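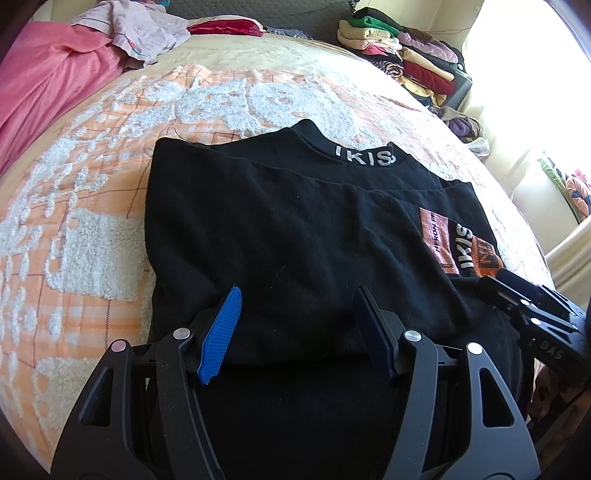
Black IKIS top, folded on the bed.

September 2025

I've had a few emails asking what a contract transition looks like from the inside, so I'm writing up the one I finished this summer. I left out anything about the customer beyond the fact that it's a federal agency and the work is base support: facilities maintenance, warehouse, the help desk, and some vehicle dispatch. If you already work in this business, a lot of this will be familiar.

The short version is that Jola, the company I work for, won a recompete that Grandimby had held since before I was in the industry. I was named deputy program manager in the proposal. Lama Masri was named program manager. We had 30 days to phase in at the Flulirberg site, and full performance started in July.

I had worked on proposals before, and I had worked on contracts that were already running. I hadn't done the part in the middle.

The first thing I learned is that the proposal team goes away. They are good people and they answer the phone for a week or so, and then they're on the next bid. What you're left with is the document, and ours ran to around 300 pages with attachments. Lama had me read all of it and mark every sentence where we promised something. I thought this was busywork. By the second evening I had found a promise to hold a weekly tool inventory, a promise to answer after-hours calls within a set time from a location we had no office in, and two different org charts. The customer had read the same pages and remembered them better than I did.

If I ever do this again I'd start that list the day the proposal goes in. You have months of waiting while they evaluate, and I spent those months on other work and didn't open the file once.

Staffing was the biggest piece. There were 308 positions and most of the people in them worked for Grandimby. Under the rules for this kind of work you generally have to offer the service employees their jobs before you hire from outside, and we wanted them anyway. They knew the buildings. The trouble was how to reach them. Grandimby was under no obligation to be cheerful about it, and for the first week we could only get time with employees before and after shifts. We set up two folding tables in a break room and handed out packets.

I made some mistakes there. My packet opened with a page about the company: history, values, a letter from our president. The first electrician who sat down across from me turned straight past it and asked what happened to his vacation. I didn't have a good answer with me. The vacation rule carries over years of service from one contractor to the next, and I knew that in a general way, but I couldn't tell him how many hours he would have on his first day. I wrote down his question, and then I wrote it down again for nearly everyone after him. That night I redid the packet so the first page had pay rate, vacation, health plan start date, and a phone number. The letter from the president moved to the back.

The health plan date matters more than I understood. The old coverage ended on the last day of the old contract. Ours started on the first day of the new one, but the cards weren't going to arrive for another two weeks. One woman in the warehouse had a child on a monthly prescription. Our benefits person got her a printed letter with the group number, and after that we printed the letter for everyone. It took an afternoon. It should have been in the plan.

Badges were the other headache. Every person needed a new badge tied to the new contract number, even if they had walked through the same gate for years. The badge office had two windows and a printer that needed resting. We had 175 people badged a week before the start, and I didn't sleep well. Babatunde Jibrin, our security lead, went over there with a spreadsheet and worked out with the office which people needed to be inside the gate on the first morning and which ones could come through on a temporary pass. Dispatch and the help desk went first. Office staff, including me, went last. I was on a temporary pass for the first nine days of a contract I was supposed to be helping run, and that was the right call.

Then there was the software. Grandimby tracked work orders in its own system, which it was taking with it. We had bid Nishad, which I had used on an earlier job and liked fine. The contract said the outgoing company had to hand over open work orders, and they did, as scanned printouts. I don't think anyone broke a rule. Nobody had written down what format they should come in. Three of us typed them in over a weekend. Some were for rooms that had been renumbered, and one was for a water heater in a building that had been torn down.

I asked our contracts person to put a line in our own files about the format we'd hand over if we ever lose this one. She looked at me a little strangely but she did it.

The joint inventory took longer than planned too. Both companies and a government representative walk through together and agree on what property is there and what condition it's in. You sign for it. After that, it's yours to account for. My advice is to slow down on this even when everyone else in the group is hot and wants lunch. We marked several pieces of shop equipment as "operational" because they were plugged in and had a light on. A floor jack and a band saw turned out to be less operational than that, and we ate the repairs.

The relationship with Grandimby's site manager was better than I had been told to expect. He was polite and guarded at first. He was also about to be out of a job at that site, since his was one of the positions we didn't have an opening for. Around the third week Lama asked him to coffee and asked him what he would fix if he were staying. He talked for an hour. He told her which roof drains to check before a storm and which customer office wanted a call ahead of any visit. She had nothing to offer him in exchange and told him so at the start. I took notes and we still use them.

The first day itself was quiet. The phones got answered, the trucks went out, and a few people wore the old company's shirts because the new ones were on a pallet in another state. I went home at seven that night and fell asleep in a chair.

The weeks after were harder than the first day. Payroll is where trust is won or lost, in my opinion, and our first payroll had errors. Shift differential was missing for part of the night crew. We cut off-cycle checks the next morning and Lama drove in at 11 p.m. to tell the crew in person. I went with her. People were annoyed, and they were also a lot less annoyed the following night when it was fixed.

Things I'm still working on: the weekly tool inventory is running behind. We have four open positions in maintenance that I can't fill at the bid rate, and I'll have to explain that at the next program review. The monthly report template the customer wants isn't the one in the proposal, so we're doing both until the contracting officer signs off on dropping one.

A reader asked if I'd recommend the deputy role to someone coming out of an operations job. Yes, if you get along with the program manager and if you can stand reading. The pay bump was modest. I travel less than I did on proposals, and I know a lot more about badge printers.

Next post will be on the program review, assuming I've got the tool inventory caught up by then. Comments are open. I can't answer questions about rates.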